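Dec 4, 2022

Notebook, wastewater group. Inventory of the freezers, and the flu signal from Dola

Continued from the previous page, where I stopped in the middle of the table for Undanum.

I finished the count of the tubes today. In the freezers there are 1,318 tubes with a readable label. In Zolum (the sample database, export made this morning before I opened the first door) there are 1,451. So 133 tubes exist in the database and I cannot put my hand on them. I counted Freezer 3 a second time and got the same number, so I trust the shelf count more than the export.

Where the missing ones can be, as far as I see now:

Zolum makes a new record when a tube is thawed and divided, but the parent record stays open until someone closes it by hand. I checked one box from Dola from September. Every parent there is still "in storage" although the tubes were used up in the extraction. If the other September boxes are the same, this explains a large part.

Some labels fell off in the frost. There is a small bag at the bottom of Freezer 3 with loose labels and, in the same bag, tubes without labels. I did not include these in the count. I wrote "unlabeled, do not discard" on the bag with a marker and put it back.

The rest I can't explain yet. One possibility is the box we sent out for the comparison with the second lab. The shipping form says one box, it does not say how many positions were filled. I will look for the packing photo.

For colleagues: please close the parent record on the same day you divide the tube. It is the button on the second tab, not the one that says Archive. Archive hides the record from the list but it remains in the export, I learned this today after archiving a whole row. I have put them back.

Dola, influenza A

The signal went up again. This is the third sampling round in a row where the concentrated sample is higher than the one before. The raw Ct values are in the plate file. I don't copy them here, because last time I copied with one mistake and the mistake was then in two places.

I normalized by the pepper virus as usual. After the normalization the increase is smaller but it is still an increase. The flow at the Dola plant was low this week, no rain, so without normalization we would show the health department something more dramatic than it is. They like to receive the unnormalized curve because it is easier to read. I will send both and write under the first one what it means.

Undanum is flat. It was flat also last week. I would like to believe it, but the recovery control was low in both weeks, so flat can also mean that we lose the virus before we reach the plate. Written in the report as "not interpretable", and not as "no increase". I want that we keep this wording even if somebody asks to make it shorter.

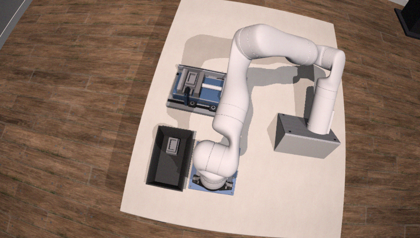 Regarding the recovery control, I tried to think through every step between the bottle and the elution, and I have two candidates.

First, the volume. The protocol says 30 mL into the concentration step. For Undanum the water has much more solids, and after the first spin the pellet takes a visible part of the tube. If the supernatant is taken carefully, without touching the pellet, less than 30 mL goes forward, and it is not written down anywhere how much less. In the calculation we still divide by 30. This makes an error always in the same direction.

Second, the beads. The Boychuk beads from the new lot settle faster than the old ones. I noticed it already when I opened the bottle: after the time I needed to label one strip of tubes, there was a clear layer on top. When the beads are not mixed again before each column, the last samples on the plate receive less beads than the first ones. And the Undanum samples are always the last on the plate, because alphabetically they come after Dola. I am a little ashamed that I did not think of this before.

Test for the second candidate, done this afternoon: the same Undanum concentrate in the first column and in the last column, the beads mixed only once at the beginning. Then the same layout again with mixing before each column. Control spiked in all wells from one tube.

Result without remixing: recovery in the last column clearly lower than in the first one. With remixing: the difference is almost gone, inside the spread of the replicates. It is only one run of each, so I don't call it proven, but for me it is enough to change the way we do it from tomorrow.

New rule for the bench (I also taped it on the hood): vortex the bead bottle, pour to the trough, and mix in the trough with the pipette before every column. Not only when it "looks settled". With the brown trough one cannot see if it is settled.

Also the order of the sites on the plate should change every week. I made a simple list in the shared folder with the order until the end of the season. Please follow the list even if it looks strange.

For the first candidate I did nothing yet. The simple solution is to weigh the tube before and after, and to use the real volume in the calculation. The balance in the prep room shows an error after it is moved and needs calibration. The certificate is expired since September. I wrote a mail for this.

Old Undanum samples: if the beads are the reason, the last two weeks can be repeated from the frozen concentrate. I looked in Zolum and the tubes are listed. Then I looked in the freezer and found the older week, but the newer week is among those I cannot find. So the inventory problem and the recovery problem are now the same problem. I reserved the older week (box with green tape, top shelf) and nobody should take from it, please.

Small things, so I don't forget

The negative control from extraction was clean. The negative control of the PCR had one late curve in one replicate. I looked at the shape, it is not a real amplification, more like a drift. Marked it in the file and kept the plate. If it comes again, new water.

The courier for Dola left the cooler at the front desk again and not in the cold room. The logger inside shows that the temperature stayed in the permitted range, so I accepted the samples. But it was luck with the cold weather. Called the courier company, they say the driver has no badge for the back corridor. I need to ask how a badge is ordered.

Gloves size M are almost finished. S and L we have plenty.

The health department asked if we can add RSV to the weekly report. Technically yes, the assay is validated for our matrix and the reagents are in the freezer. My answer for now is that I prefer to bring the Undanum recovery in order first, otherwise we report one more virus that we possibly lose in the same way. I will discuss it in the group meeting before I answer officially.

For the next entry: repeat of the older Undanum week with the remixed beads, sites in the new order, pepper virus and control in the same run. Close the parent records for Dola September. Find the packing photo. If the balance is still not calibrated, borrow the one from the soil lab, they said yes already, only it must be back before evening.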